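Liltholm Head-Pose Latency Set: README

Summary

Liltholm is a collection of timing records for virtual reality headsets used while seated. Each record pairs the position of the wearer's head, as reported by the headset, with the position measured by an outside tracking system. The difference in time between the two is the quantity of interest. The set is intended for people who write or test prediction code, which guesses where the head will be by the time the next picture reaches the display.

The set is maintained by Misaki Oda. Trinity Pennington is responsible for the file checks and for replies to correction requests.

Contents

The set holds 200 sessions, divided between two headsets referred to throughout as Obi and Temov. Both are test units and neither was offered for sale. Obi carries its own processor. Temov is joined by cable to a desktop computer, and its records include an additional column for the time spent in the cable link.

Each session is stored in a folder of its own. The folder contains:

pose_headset.csv: time, position and rotation as reported by the headset
pose_outside.csv: the same quantities from the outside tracker
display.csv: the time at which each picture was sent to the display
session.txt: headset name, seating position, task and remarks

Times are given in seconds from the start of the session. Positions are in metres. Rotations are given as quaternions in the order w, x, y, z. Users of the earlier release should note that the order was formerly x, y, z, w, and that old reading scripts will load the new files without any error message while giving wrong results.

Tasks

Nine tasks were defined. They range from sitting still and reading a page of text to following a moving target with quick turns of the head. Task names are kept short in the files, and the full wording of the instructions given to wearers is in tasks.txt. Tasks 4 and 7 use the same target path at different speeds and should not be placed on opposite sides of a training and test split.

Alignment of clocks

The headset and the outside tracker keep separate clocks. The two were aligned by asking the wearer to nod sharply at the beginning and at the end of the session, and by matching the peaks of the two rotation traces. Drift between the nods was treated as even. For Temov this holds well. For Obi, the clock rate changes slightly as the unit warms up, and users who require finer timing in the first part of a session are advised to run the script align_local, which fits the drift in short sections.

Missing data

Gaps in the outside tracker have been left as empty rows. They occur mostly in the target-following tasks, when the wearer's hand or shoulder hides the markers. No filling or smoothing has been applied to either source. The headset's own output is already filtered by its maker's software, and the filter cannot be switched off.
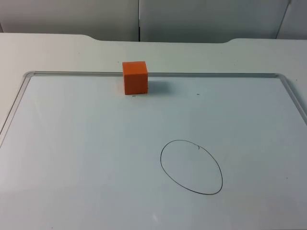
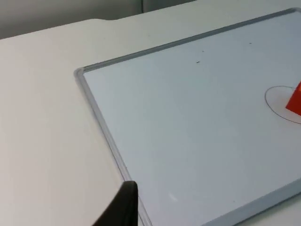
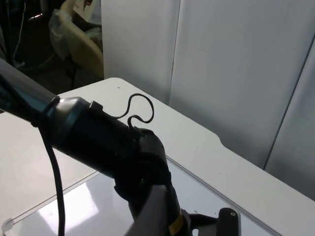

Suggested use

The recommended split is by wearer and is listed in split.txt. Results should be reported separately for each headset, as an average taken over both hides the cable delay in Temov. The set is not suitable for the study of motion sickness. No questions on comfort were put to wearers, and remarks in session.txt were entered by staff.

Privacy

Wearers are identified by a number only. Head movement can in some cases be used to recognise a person, and users agree not to attempt to link these records with any other source. Requests to withdraw a session are passed to Trinity Pennington and take effect at the next release.

Changes

Release 2 (April): rotation order changed; sessions with a missing closing nod removed; Utadov reading library supported alongside the plain scripts. The Utadov loader checks the rotation order on opening a folder and stops if it finds the earlier form.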